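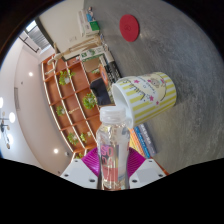 Cirnurmont Customer Support
Ticket: Urneck table, grey speckled top, pale rings and a tacky patch
Opened: February 5, 2026
Opened by: Zoila Cárdenas
Delivery address: Cáceres
Status: Closed
Category: Surfaces and finishes

Zoila Cárdenas wrote:

We have the Urneck table with the grey speckled top. It stands in the living room next to the shelving with the plants. For the past few weeks we have been finding pale rings on it. They don't show when you look straight down in daylight, only when the lamp is on and you look across the top from low down. I can't feel them with a finger.

There is also a patch near one corner that feels tacky. A sheet of paper sticks to it slightly and then lets go.

What I have tried so far:
Damp cloth, warm water. No change to the rings. Patch less tacky for a day, then the same again.
Damp cloth with a drop of washing-up liquid. Same result.
Dry microfibre cloth, rubbed fairly hard. The rings seemed fainter but I may have been looking from a different place.

I have not used vinegar, bleach or anything abrasive. The care card says not to. Is this covered, or is there something I should be doing?

Support wrote:

Thank you for the details. Before we look at the guarantee, please could you tell us:
What normally stands on the table, and for how long at a time.
Whether anything is sprayed near it, such as polish, air freshener or plant feed.
Whether the top has been oiled or waxed since delivery.

The Urneck top is sealed at the factory and should not be oiled or waxed at home.

Zoila Cárdenas wrote:

On the table most days: a striped mug, a plastic drinks bottle, a small stack of books and a round red coaster. The coaster is mostly used by me. The mug goes down wherever there is room. The books stay put for weeks.

Nothing sprayed on the table itself. The plants on the shelving get a leaf spray, and the table is right beside it. I hadn't thought of that.

I said no to wax but I have now asked, see below.

Wilmer Cárdenas wrote (added to ticket by account holder):

I put some furniture wax on it. It was left over from doing the shelves, and I only did the end nearest the plants. Two coats. The tin says suitable for all sealed surfaces. It looked fine afterwards, so I didn't mention it.

Support wrote:

Thank you both. The wax is very likely the cause of the tacky patch and may be the cause of the rings too. Wax cannot soak into a sealed top, so it sits on the surface and stays soft. A warm mug or a damp bottle then marks the wax and leaves the seal underneath as it was.

Please try the following on a small area first.

1. Clear the table completely, including the books.
2. Wipe with warm water and a little washing-up liquid. Dry fully.
3. Put a small amount of white spirit on a white cotton cloth. Open a window and keep it away from flames. Wipe the waxed end in straight lines, turning the cloth often.
4. Wipe again with the soapy cloth, then clean water, then dry.
5. Leave the top bare for 12 hours.

If the cloth picks up a yellowish film at step 3, that is the wax coming off. If it picks up any grey, stop and write to us.

Zoila Cárdenas wrote:

Done. Yellowish film, no grey. It took 4 cloths and the last one was clean. Paper no longer sticks at the corner.

Rings: all gone at the waxed end. One is left towards the middle, very faint. Wilmer says the wax didn't go that far, but he also says he wasn't measuring.

Support wrote:

Please repeat steps 3 and 4 on the middle only. Going by where the ring is, a thin edge of wax seems possible.

Zoila Cárdenas wrote:

Repeated. Ring gone, or so faint that I can't find it with the lamp. The books and the bottle are back on the table.

One more question. The shelving is your Ilix unit. Is the wax all right on that?

Support wrote:

Yes, the wooden parts of the Ilix can be waxed. Please keep it off the white edging for the same reason as the table. Leaf spray will not harm the Urneck top if it is wiped off the same day, though you may prefer to take the plants to the sink for it.

No guarantee claim has been recorded, so your cover is unchanged. Closing this ticket. Reply within 2 weeks if the marks come back and it will reopen.

Zoila Cárdenas wrote:

Fine to close. The edging had wax on it as well, and it came off with the same method.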